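Review: Lumach tabletop arm, seen at the Natard open day

Rating: 3.5 out of 5

I went to the Natard open day on Sunday to look at one thing, the Lumach tabletop arm. I teach an evening shop class, and we have money set aside for one piece of automation equipment. The other choice is the Brakmont, which I used for a term at my last job, so I compare the two here.

The visit

Registration was easy and parking was free. The demo room is at the back of the building, past the machine shop, and the signs to it were poor. Demonstrations ran every half hour and lasted 14 minutes. I stayed for 2 of them. Seating was limited and people at the back had to stand, so get there early if you want to see the table.

The staff ran the arm from a laptop and took questions while it worked. They answered most of mine. When I asked about replacement parts they said to email the sales office, which I have done.

Setup

The arm works over a perforated table, and the wooden board that serves as the work surface sits on top of that. I like this. A board is cheap to replace when students scratch it. The staff said a first setup takes an afternoon, including calibration. With the Brakmont I needed two evenings, and the printed guide was wrong in several places.

The task

The task was pushing toy blocks to a target position, one at a time, with a plain rod. There is no grasping. The person running the demo typed in which block to move and where to move it, and the arm worked out its own path.

It is slower than I expected. A short push took several seconds, and the arm stopped between moves. The straight pushes were good. Round pieces gave it more trouble, and one of them rolled off target twice before the arm got it where it was supposed to go.

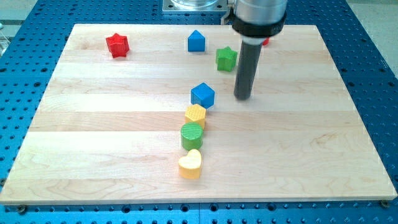
The Lumach rod over the board, just right of the blue cube. The yellow heart is the block closest to the front.

Software

The software is called Bajwa and comes with the arm. The main window is simple and the text is big enough to read from a few feet away. It keeps a log of every push, and the demo unit had 1,203 in it when I looked. You can save the log as a plain spreadsheet, which would be useful for class. I did not like the menus. Changing the speed limit took four clicks, and the stop button on the screen is too small. There is a physical stop button as well, and that one is fine.

Noise

Low. I could talk at a normal volume next to it.

Price

The open day discount was 200 dollars off and is good through April. Shipping is extra. The Brakmont costs less but does not include software.

Would I buy it?

For a class, probably yes, if the answer on parts is a good one. For production work, no. It is too slow, and pushing is all I saw it do. I will update this review when the sales office writes back.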